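Boletín del taller compartido Fisden
Sección de proyectos en curso

Banco Mistine: avances de la celda de dos brazos

El grupo de automatización del taller Fisden comunica a los socios el estado del banco Mistine, la celda de manipulación doméstica cuya construcción se aprobó en la última asamblea. El proyecto tiene por objeto disponer de un puesto fijo en el que los socios puedan practicar el agarre y la colocación de vajilla con dos brazos montados en paralelo, sin necesidad de armar y desarmar el equipo en cada sesión.

La estructura se ha resuelto con una viga de aluminio negro en el frente, a la que se fijan ambos brazos mediante placas atornilladas. El tablero presenta acabado de mármol marrón con vetas blancas, y los paneles interiores llevan papel pintado negro con hojas blancas. Se recuerda que la elección de superficies brillantes y fondos con dibujo fue acordada por el grupo, con el fin de que las pruebas de visión se realicen en condiciones próximas a las de una cocina habitada. Los reflejos sobre el tablero y sobre el esmalte de los cuencos forman parte, por tanto, de la dificultad prevista.

La cámara de muñeca ofrece una vista cercana de la pieza sujeta y permite comprobar la posición del dedo de la pinza respecto a la pared exterior del cuenco.
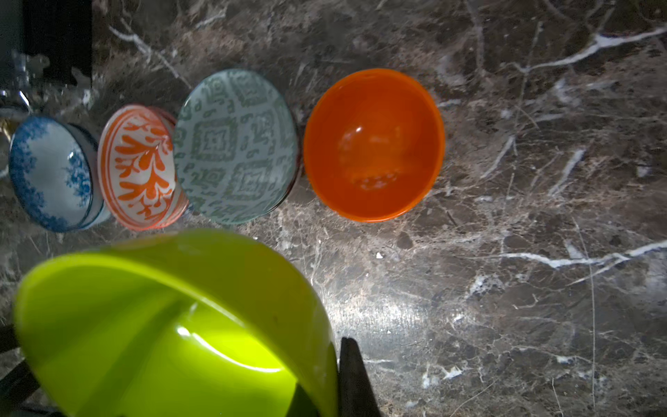

Cableado y control

El controlador, denominado internamente Drelico, atiende los 2 brazos desde un mismo equipo. La bandeja ranurada gris situada bajo la viga frontal recoge el cableado. Queda pendiente la sujeción definitiva de los cables que recorren los brazos, trabajo que se abordará cuando se reciban las bridas solicitadas. Hasta entonces, los usuarios deberán verificar el recorrido de cada cable antes de iniciar una secuencia y limitar la velocidad al 80 por ciento de la nominal.

Ejercicio de vajilla

El primer ejercicio del banco consiste en separar y ordenar cuencos de distintos tamaños y acabados. El protocolo, adaptado de las fichas MacPherson que se conservan en la biblioteca del taller, contempla piezas derechas, inclinadas y boca abajo. El grupo se ha fijado como objetivo completar 100 repeticiones antes de proponer un segundo ejercicio con cubiertos.

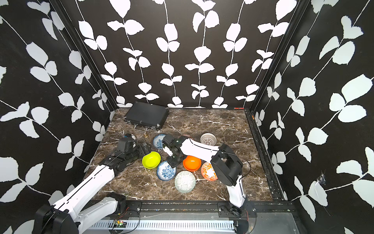 Banco Mistine, con los dos brazos sobre el tablero y los cuencos del ejercicio.

Uso del banco

El acceso queda reservado, hasta nuevo aviso, a los socios que hayan completado la formación de seguridad. Las sesiones tendrán una duración máxima de seis horas y se solicitarán en la hoja de reservas del taller. Al finalizar, los brazos deberán quedar en posición de reposo y la alimentación desconectada. Los restos de material se retirarán del tablero con un paño seco.

Las incidencias se anotarán en el cuaderno del banco, con indicación del brazo afectado y de la secuencia en ejecución. La próxima revisión de la estructura está prevista para octubre.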